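From: Peninah Rotich
To: Clollska housekeeping list
Subject: Re: Small bins in the living room?

Yufang Zheng wrote:
> Does anyone keep a trash bin in the living room? We never have, and
> every evening I find wrappers on the coffee table. My mother-in-law
> says a bin has no place in a room with good furniture. Also, what do
> you all do about liners? Mine slide down inside as soon as anything
> goes in.

Hi Yufang and all,

Yes to the bin, and get a small one! Mine is round and black, and I take it right up to the coffee table when I clear off, so nothing gets carried across the rug (I have dropped enough sticky things on those flowers already).
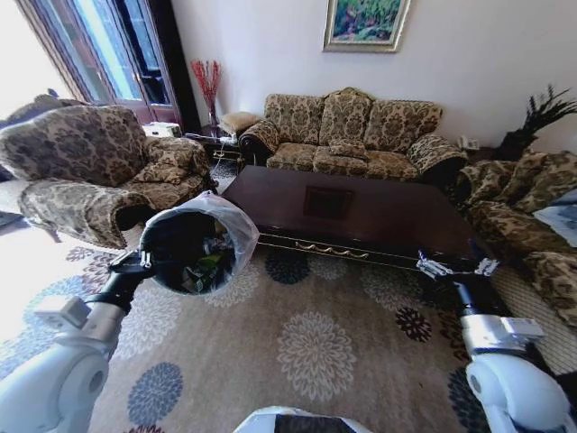
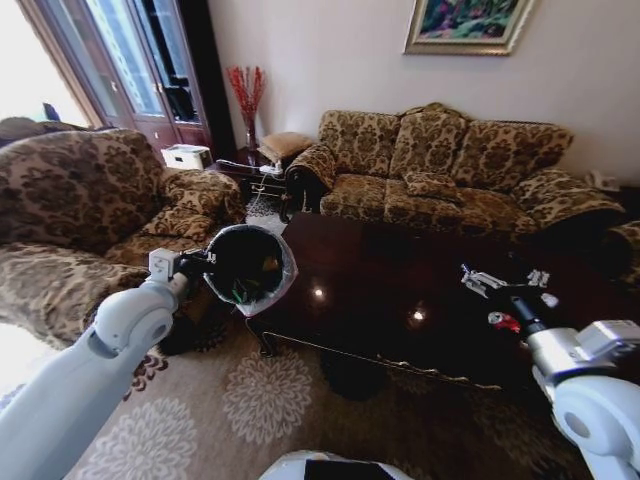

For the liners, I fold a good wide cuff down over the rim, then pull the extra to one side and tie a little knot in it if the bag is too big. The knot is what stops the sliding. I used to buy the Brimero bags made for small bins, 60 to a roll, but they were barely big enough to fold over and I went back to plain ones that are a bit too large. They bunch up and look sort of frumpy. I can live with frumpy.

As for your mother-in-law, she may have a point about where it lives. I keep mine in the hall closet and bring it out for the evening clear-up, which takes me all of 2 minutes. Martim on this list leaves his out beside the sofa all day, and his dog has opinions about that, so maybe he'll chime in.

One thing on the table itself, if yours is a shiny one too — wipe up soda and candy smears the same night with a barely damp cloth, then go over it with a dry one. I left a ring overnight back in June and spent some 90 minutes buffing at it, and I can still find the spot when the sun comes in low. No spray polish for me anymore either, it just made every fingerprint show.

Does anybody know how to get dust out of the fancy trim on the front of a table like this? I've been using an old paintbrush and it sheds.

Peninah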